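Dinner for the Week, From a Kitchen Down the Street
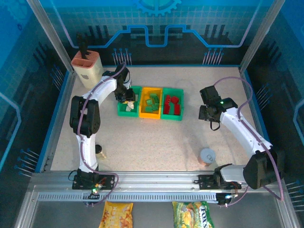 Food and Home Desk

April 20, 2018

Grewal sells frozen and chilled dinners out of a former bakery in the town of Bernolura, and it delivers them only to addresses in the county. The menu is short. There are lentil stews, baked pasta, rice dishes with chicken or chickpeas, and a vegetable curry that regulars order by the half dozen. Customers place an order online by noon, and a cooler bag shows up on the porch the next afternoon.

Small meal services like this one have been opening in mid-size towns for a few years now. Most of them cook in one place, drive their own vans and stay away from the subscription plans that the national companies depend on. You order when you want food and skip the weeks when you don't.

Grewal opened in November with 2 cooks and one van. It now has a second van and a dishwasher on the payroll, and it had sold 3,416 meals by the end of last month. The kitchen still closes for the night by eight.

How the ordering works

The menu changes every other week. Each dish comes in a single portion or a family tray that feeds four. Single portions are packed in shallow containers that go straight into the microwave once the lid is vented. The trays are foil and need an oven. Reheating directions are printed on a sticker on top, and they give times for both chilled and frozen food.

There is a minimum order of three portions. Delivery is free inside the town limits and carries a small fee beyond them. If you live in one of the townships on the north side of the river, deliveries come on a different day, so check the map on the order page before you plan your week around it.

You can leave out an ingredient in some dishes but not in others. The stews and sauces are made in large pots, which means the onions and garlic are in there to stay. Toppings, cheese and nuts are added at packing and can be dropped on request.

How the food tastes

We ordered twice. The lentil stew was the best of the first batch - thick, well salted, with enough lemon to keep it from tasting flat after reheating. The baked pasta held up well too, although the corners dried out in the microwave and did better in the oven under foil.

The rice dishes were less even. One chicken and rice bowl was fine, with tender meat and a good amount of cumin. Another had rice that had gone hard along one side, and a splash of water before reheating only partly fixed it. The curry deserved its reputation. It was milder than we expected, and anyone who likes heat should keep a bottle of something on the table.

Portions are on the large side for lunch and about right for dinner. We had no trouble making a family tray last for two meals with a salad.

What else is around

Prundard, two towns over, does a similar business but leans toward low-salt cooking, and many of its customers are older people who live alone. Its soups are good and its prices are slightly lower. The drawback is that it delivers only once a week, and the order has to be in several days ahead.

Wakar is a pickup-only counter with a freezer case. There is no minimum, and you can walk in and buy a single burrito. The selection late in the day is thin, so mornings are a better bet.

Is it worth it

A Grewal dinner costs more than cooking the same thing at home and less than takeout from most restaurants in the area. For a household that orders in a couple of nights a week, switching to a few of these would probably save a little money. For someone who already cooks most nights, it makes more sense as backup for the freezer.

The cooler bags are collected at the next delivery. Leave yours on the porch, folded flat, with the ice packs inside. New customers pay a deposit on the first bag and get it back when they close their account.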